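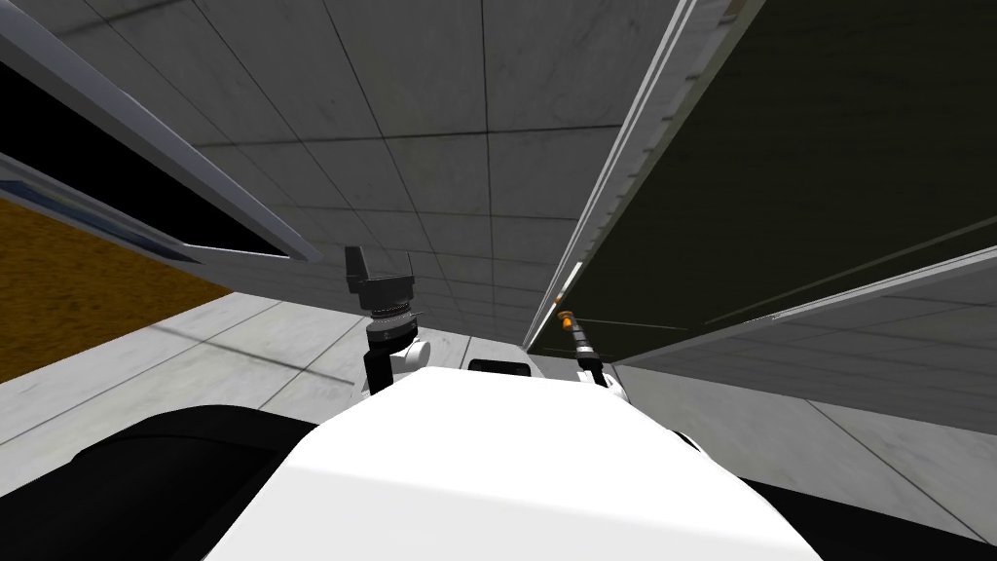

White body with a rounded top and dark parts at both sides.

Sinidlow Trail Overshirt — Men's

Color: Clay / Moss / Night Blue
Sizes: S, M, L, XL, XXL

The Sinidlow Overshirt is the piece we wear most in our own shop. It is a shirt when the morning is mild and a light jacket when the wind comes up. You can put it over a T-shirt for walking the dog, or over a thin fleece for a day in the hills, and it does not look strange in a restaurant afterwards.

We make it from a cotton and nylon cloth with a dry, brushed touch on the inside. The nylon gives strength at the elbows and the pocket corners, where the old version of this shirt became thin after two or three winters. Several customers wrote to us about this, and they were right. The new cloth is a little heavier than before, 200 grams per square meter, and it needs a few wears before it becomes soft. Please give it this time.

The fit

The Sinidlow is cut straight, with room in the shoulders so you can lift your arms without the hem coming out of your pants. Most people take their normal size. If you are between two sizes and want to wear a thick sweater under it, take the bigger one. The sleeves are long on purpose. You can fold the cuff once and it stays folded.

For tall customers: the back is 3 cm longer than the front. We do not make a separate tall size at this moment, but XL and XXL have an extra 2 cm in the sleeve.

Details

Two chest pockets with a button flap. The left one has a small opening for a pen.
Two hand pockets behind the chest pockets, open from the side, lined with the same cloth.
Inside pocket with zipper on the right, large enough for a phone or a folded map.
Corozo buttons, sewn with a cross stitch. Two spare buttons are inside the side seam.
Double seam on the shoulders, flat inside, so a backpack strap does not rub.
Loop at the neck for hanging.

Rain and wind

This is not a rain jacket. The cloth has a light finish and small drops stay on the surface for a while, but in real rain you will get wet. For rain we recommend the Jang Shell, which goes over the Sinidlow without pulling at the arms. In wind the overshirt works well — better than most flannel shirts we have tried — and it dries overnight on a chair in a normal room.

Washing

Wash at 30 degrees, inside out, with the buttons closed. Do not use fabric softener, it closes the fibers and the finish stops working. Hang to dry. The Clay color can lose a little dye in the first wash, so keep it away from white things. A warm iron is fine on the body of the shirt, but please not on the label.

After 20 washes the finish becomes weak. You can refresh it with any spray made for cotton blends.

Where it is made

The cloth is woven for us by Clarkunier, a mill we have worked with for six years. Each order from them is 2,000 meters, and from one order we cut 600 overshirts in Night Blue and the rest in the other two colors. When one color is sold out, it normally returns in July together with the summer line. You can leave your address on the product page and we will write once, when your size is back.

Goes well with

Imen Walking Pants. Same cloth family, a bit more stretch, with a gusset for high steps. The Moss color is the same dye in both, but we do not promise an exact match between two orders.
Jang Shell. Three layers, hood with a stiff edge, packs into its own pocket.
Imen Wool Socks, pack of two.

Delivery and returns

We send orders from Monday to Friday. You have 30 days to try the overshirt at home and send it back unworn, with the tags on it. Exchanges for another size are free one time per order. If a seam opens in the first two years, write to us with your order number. We repair it, and if the repair is not possible we replace the shirt with the nearest color we have.

Size chart updated 10 January 2023. The chest measure is taken flat, 2 cm under the arm, and then doubled.

14 comments | 37 shares

Get our letter. New colors, restocks and the end-of-season sale, one time per month. You can leave the list whenever you want.

This shop uses cookies to remember your cart and your size. Accept | Settings

Contact | Shipping | Size help | © Sinidlow | Back to top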